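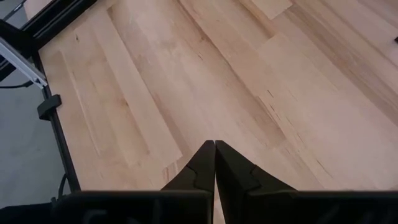
Ojala Puts the Hinarik Worktable on Sale and Declines to Call It Revolutionary

FUKGATE, December 3, 2022. Ojala, the Fukgate furniture workshop, today began taking orders for the Hinarik, a long worktable with a pale wood top, a black metal frame and a raised shelf at one end. It costs $696. It is a table. The company has read a good deal of what other makers say about theirs and would like to lower the temperature.

Over the past few years buyers have been told that a work surface can improve concentration, calm a household, bring nature indoors and pay for itself. Ojala asked its own sales partner, the retailer Furnance, what evidence lay behind the wording on its worktable pages. Furnance sent back a polite note and a link to a mood board. The wording has been left off the Hinarik.

"I don't know how a table would make you concentrate," said Esben Overgaard, who designed the Hinarik and runs the workshop. "I can tell you how long it is and what happens when you leave a wet cup on it. If somebody has proof of the other thing, they can mail it to me and I'll read it."

The top

The Hinarik's top is 78 inches long. It is made up of long, narrow boards with staggered end joints, and the joints show. So do the seams. Some customers who saw early tables asked whether the visible joints meant the wood was left over from other work, and the suspicion is fair enough, given how often "character" is used in this trade to sell whatever was lying on the floor. Ojala's answer is that short boards cost less than long ones, that the saving is in the price, and that a buyer who wants unbroken boards from end to end should buy a different table.

Color runs from cream to a soft peachy tan, with darker streaks and small knots here and there. The boards are not sorted by shade before they are joined. A paler board may end up beside a darker one, and it will stay there. Ojala does not accept returns on the grounds that one board is lighter than its neighbor, and it says so on the order form in the same size type as the price.

The company also does not claim that the boards will "age beautifully." They will change color in sunlight. Whether the result is beautiful is up to the owner, who may want to move the lamp and the fruit bowl once in a while so that the change is even.

The finish, and the glare

The standard finish is a clear coat with some shine to it. Ojala tested a dull finish through October and had meant to offer it from the start. It looked very good in the morning and showed every fingerprint by the afternoon. It has been put aside until the workshop has one it is willing to sell.

What the shiny coat does is reflect. Under a ceiling light it can throw a bright streak down the length of the boards, and anyone who reads printed pages at the table in the evening will notice. Overgaard was asked whether this could be described as "luminous." He said it could be described as glare.

Buyers with strong overhead lights should think about where they plan to sit. Turning the table a quarter turn helps in some rooms and does nothing in others. Ojala does not sell a lamp that fixes the problem and is wary of firms that do.

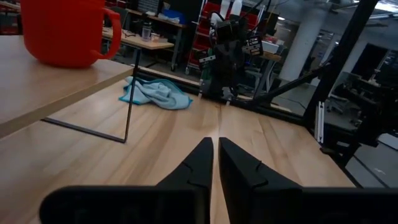
Reading time: 7 minutes

The shelf

The raised shelf is the part Ojala argued about longest. Shelves on worktables tend to be sold as a cure for clutter, and the workshop's own experience is that a shelf is simply one more flat place to put clutter on. Two members of the team wanted it dropped. Overgaard was one of them.

It survived for a dull reason. Things kept at table height get pushed around by whatever work is going on, and things kept one level up tend to be left alone. A mug on the shelf is out of the way of your elbow. It can also be knocked off from higher up, and the workshop has lost crockery in this fashion.

The shelf is made from the same pale wood as the top and stands on a thin black metal frame. Customers have asked whether a frame that slim is strong enough. Ojala rates the shelf for 12 pounds, spread out, and prints that figure on the underside so it can't be lost with the instructions. The number is low on purpose. Competing shelves carry much larger ratings, and when Ojala asked three makers how the load had been placed during testing, none of them would say. A stack of plates is fine. A sewing machine is not. Children should not be sat on it for photographs.

The space under the shelf can be used for whatever fits. Catalogs in this trade like to call such a gap a "storage zone," and Furnance proposed the term for the Hinarik. Ojala has asked for it to be taken down. It is a gap.

The frame

The frame is black metal and arrives in pieces. Putting it together takes two people. The instructions give no time, after several in the workshop tried it and came up with answers so far apart that any average would have been a fib. The bolts should be tightened once when the table goes together and again after a few weeks of use. If the table rocks, check the floor first. Old floors in Fukgate are seldom level, and the Hinarik has adjustable feet for that purpose, though they cannot do much about a really bad slope.

Black frames show dust. This will be discovered within days and is mentioned here so that it does not reach the workshop as a complaint.

What "sustainable" means this time

Press releases for wooden furniture normally have a paragraph on the environment at this point. Ojala buys its wood through a dealer, has asked the dealer where it comes from, and has received paperwork for most of the deliveries. It is still waiting for the rest. Until the file is complete the Hinarik will carry no green leaf, badge or seal. The company would ask reporters who have been shown such a badge on another table to request the papers behind it and see how long they take to come.

It can say that the top may be sanded and recoated at home, and that every part of the frame can be ordered on its own. Spare parts will be stocked for as long as the table is in production. Ojala has not promised anything for the years after that. A small workshop that says it will look after your table for a lifetime is guessing about its own.

Care

Wipe with a damp cloth and then a dry one. Skip the spray polish. Put something under hot pans. Rings from wet cups come out of the clear coat if they are caught the same day, and quite often stay if they aren't. Ojala does not sell a care kit. Furnance offers one, and the workshop tried it against dish soap and warm water on the same board without finding a difference it could see.

The trial

Before going on sale, the Hinarik was used daily in the workshop's own kitchen and packing room, for meals, wrapping parcels, cutting paper and a certain amount of leaning. The log of this trial runs to 2345 entries, the bulk of them very boring. They cover spills, scratches, wobbles and remarks. Ojala is cautious about what the log proves. The people who filled it in work for the company, they knew which table they were using, and they are kinder to furniture than a family of five would be. Scratches did appear. The clear coat hid the fine ones under ordinary light and showed them up when the light came in low.

The full log can be read at the Fukgate showroom during opening hours. It is in binders and some of the handwriting is poor.

Price and ordering

The Hinarik is $696 with the shelf. There is no version without it at present. The price will be the same next month, and there is no launch discount, for the simple reason that the company did not raise the price beforehand in order to cut it. Delivery is extra and depends on the stairs.

Orders are taken at the Ojala showroom in Fukgate and through Furnance. Anyone able to visit is urged to come and lean on the table before paying for it. Bring a tape measure, and know the width of your front door.

About Ojala

Ojala makes tables, benches and shelves in Fukgate. It does not have a philosophy.

Press contact

Esben Overgaard, Ojala, Fukgate. Sample boards in the standard finish are available to reporters on request and need to be sent back.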